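# Can a robot arm clear and wipe a kitchen table yet, or is that still demo stuff?

**Nikola Domański** - posted January 22, 2020

My mother-in-law has bad hands and clearing up after meals is the job she hates most. My brother-in-law keeps sending her videos of an arm made by Bromano that picks up dishes, puts them in a rack and wipes down the table. He wants the family to chip in. I fix sewing machines for a living, so I'm not scared of moving parts, but every one of these videos has a cut in it right where I'd like to see what happens.

Her table is nothing special. Plates, glasses, a bowl or two, tubs with lids for leftovers. She doesn't need it fast. She needs it to not break things and to not need me driving over to restart it.

Has anybody here lived with one of these, or worked near one? I don't want to hear what's coming in ten years. I'm asking if it can do the chore now. Also, would it be any better at something like sorting bobbins and feet in my shop, or is that harder?

---

**Teodor Pascu**

Short version: no, don't chip in.

Long version. I spent a good part of last year at Brirkberg, setting up arms for a packing line, and after hours a few of us tried them on kitchen stuff out of plain curiosity. The packing line was fine. Same box, same spot, same light, all day long. Kitchen stuff was a different animal.

The trouble starts with what you'd think is the easy part, picking things up. A two-finger gripper is a pair of blocks that open and close. That's great for a cup with straight sides. A plate lying flat on a table gives it almost nothing to hold. You and I slide a thumb under the rim without thinking. The arm has to come in low, get one finger below the rim and one above, and not push the whole plate across the table while doing it. Ours pushed it a lot.
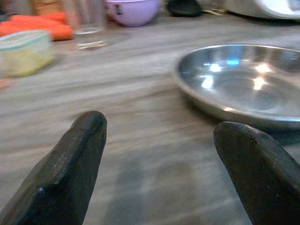 Shiny metal is worse than china, too. A camera looking at a steel dish sees the ceiling lights, and the bright spots move when the camera moves. Clear glass and clear plastic have the opposite problem, where the camera looks straight through them at the table. So the three or four things most families eat from and drink out of are the very ones that give it trouble.

We kept a tally one week. Out of 200 tries at clearing mixed dishes, 154 ended with the item in the rack and in one piece. Somebody in sales got very happy about that. Now think of it as your mother-in-law's kitchen. That's a miss for every few dishes, and a miss can mean a glass on the floor, which she then has to bend down and clean up. And we were standing there the whole time, nudging things back where the arm could reach them. I've never seen a video that shows the nudging.

Wiping is easier than clearing, I'll give them that. If the table is bare, an arm with a sponge will go back and forth all day. It has no idea if the table is clean, though. It'll spread jam just as happily as it removes it.

On the bobbins: a shop is friendlier than a kitchen if you're willing to lay every part out in a tray the same way. But then you've done the sorting yourself.

---

**Eino Tikkanen**

I think Teodor is a little hard on them. My cousin has the smaller Anby arm and it loads cups just fine. She had to buy all the same cups but that's not a big deal. It was on sale in October.

Did you look at a regular dishwasher? Some have a raised rack so you don't have to bend.

---

**Ravinder Gagnon**

I teach evening classes in machine repair, and I'd go at this from the money and the upkeep end.

Before anybody pays, ask the seller these, in writing:

- How long does it run with no person in the room? Hours, not "sessions."
- What happens when it drops something? Does it stop, call somebody, or carry on over the broken glass?
- Can I bring my own dishes to the demo? Bring a flat metal plate, a clear glass and a tub with a lid. If they say no, you have your answer.
- Who comes out when it quits, and what does a visit cost?

I put the third one to a dealer for Voicu, which sells a similar outfit. He told me the demo set was "optimized." I asked if I could at least turn off one of the lamps over the table. He said he'd have to check with someone, and I never heard back.

I don't agree with Teodor that it's hopeless for the shop, by the way. A student of mine has an arm moving finished brackets from a fixture to a bin, and it did 611 of them before it needed attention. But a bracket is a bracket. The day the supplier changed the coating, he lost a morning on it.

For bad hands, I'd spend the money on a cart with decent wheels at table height. She pushes everything on in one go and rolls it to the sink. My aunt's took 15 minutes to put together and the only thing I've ever had to do since is oil a caster.

---

**Nikola Domański**

Thanks, all. She has a dishwasher, Eino, it's getting things over to it that hurts. I like the cart. I'm still going to ask for the demo with her own plates, mostly so my brother-in-law can hear the reply himself.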